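Sillisura Small Manufacturers Energy Program
Progress report to the Rarkine Fund, second period
Prepared by Liesl Baumgartner, program lead

Summary

The program supports small workshops in the Sillisura district in measuring and reducing their electricity use. During this period the metering stage was completed at all enrolled sites, the first round of site reports was issued, and work started on the compressed air measures. Spending is within budget on every line except travel. One deliverable, the tariff guide, has moved to the next period. No change to the total grant is requested.

Metering

The target in the grant agreement was 60 metered sites by the end of April. The target was met. Meters were fitted at the main incomer in every case, with a second meter on the compressor circuit at sites that have one. Readings are logged at one-minute intervals and uploaded overnight.

Data loss was higher than planned in the first weeks. The cause was a firmware fault that stopped the logger from reconnecting after a router restart. Vaida Tamošiūnaitė prepared a patch and applied it remotely where the signal allowed. The remaining units were updated on site. Gaps shorter than an hour have been filled by interpolation and flagged in the data set. Longer gaps have been left blank and are excluded from the baseline calculation.

Baselines use the first eight full weeks of valid data. Two public holidays fell in that window and have been removed. Sites with a strong seasonal load, mainly those with electric space heating, will need a second baseline in the winter. This was not foreseen in the original plan but can be done with the equipment already installed.

Site reports

Each enrolled site has received a report of four pages: load profile, overnight base load, peak demand, and recommended measures in order of payback. The reports were drafted by Inès Gilbert and checked by Aidan Hennessy before release. Feedback has been collected by phone. The most frequent comment was that the overnight base load was higher than the owner had assumed. The most frequent complaint was that the peak demand page was hard to follow, and it has been rewritten with a worked calculation using the site's own bill.

Measures with no capital cost make up most of the recommendations. They include switching off extraction after the last shift, moving oven preheat out of the morning peak, and lowering compressor pressure in small steps until tools begin to underperform. Lighting was a smaller item than expected, as many of the workshops had already replaced their fittings.
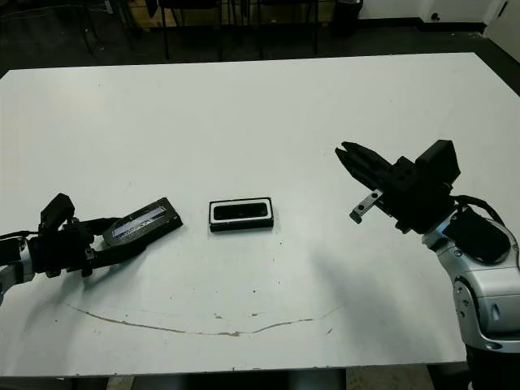
Compressed air

Leak surveys have started in the Zunda and Xia industrial areas. The survey uses an ultrasonic detector and is carried out with the system pressurized and production stopped, normally between 6 and 8 a.m. Leaks are tagged, entered in a register, and graded by estimated flow. Repairs are the responsibility of the site. The program supplies fittings and hose up to a value of 200 euros per site.

The most common leak locations so far are quick couplings, drain valves, and the threaded joints behind filter units. Long runs of fixed pipe have given little trouble. Baptiste Guérin has asked that the register also record the age of each coupling where it is known, so that replacement intervals can be proposed in the final report.

It is too early to report savings from repairs. The compressor meters will give a direct before-and-after comparison once each site has four weeks of readings following the repair date.

Budget

Equipment spending is complete apart from spare current transformers. Staff costs are on plan. Travel is over its allocation for the period because of the logger visits described under Metering. The overspend will be covered from the contingency line, as permitted by the grant agreement, and no further visits of that type are expected.

Deviations and risks

The tariff guide was due in this period. The network operator has announced a revised tariff structure, and publishing before the final rates are known would mean issuing the guide twice. It will be released within a month of the rates being confirmed.

Two sites have given notice that they intend to move premises. Their meters will be recovered and refitted at the new addresses if the landlord agrees. If not, replacement sites will be taken from the waiting list.

Staff time at the sites remains the main constraint on the leak surveys. Early morning access depends on a keyholder being present, and several appointments have been moved at short notice. A reserve list is now kept for each area so that the detector is not idle.

Work planned for the next period

Complete the leak surveys in Zunda and Xia and begin the remaining areas.
Issue the revised peak demand page to all sites.
Hold the owners' evening, with a capacity of 100, at the Sillisura trade hall.
Publish the tariff guide, subject to confirmation of rates.
Prepare the winter baseline for sites with electric heating.

Annexes: meter list, leak register extract, budget table.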